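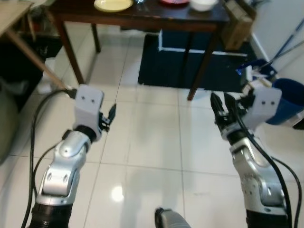

Page last changed: December, 4:20 pm

Celville Neighbors > House and Home > Glossy white tile, regrets?

padura_pete
We're redoing the downstairs and my wife wants glossy white floor tile. The dark wood table stays, it was her aunt's. Does anyone live with this stuff, or do you just follow it around with a mop?

grout_expectations
Lived with it 3 years. You will learn things about your own hair. Get a gray grout and lower your standards.

LeonieLowther
Disagree with the above. Mine has been down since we moved to Clesstead and it wipes clean in minutes. Matte tile holds dirt in the texture, you just can't see it.

grout_expectations
Not seeing it was the service I wanted to pay for.

mrs_tuttlebee
Do you have a dog? That's the whole question.

padura_pete
Two dogs. One sheds, the other one digs.

mrs_tuttlebee
Then matte. Beige, if you can stand it.

LeonieLowther
Dogs are fine! Put a long mat at the back door and use plain warm water with a drop of dish soap. The streaks people complain about are leftover cleaner. And felt pads under the table legs, please.

okeke57
Ask about slip rating before color. I went down on mine in socks carrying a lasagna. The tile cleaned up beautifully, I'll give Leonie that.

padura_pete
Showed my wife this thread. She read Leonie's posts and skipped the rest. Ordering 20 boxes, plus 3 spare.

grout_expectations
Gray grout, Pete.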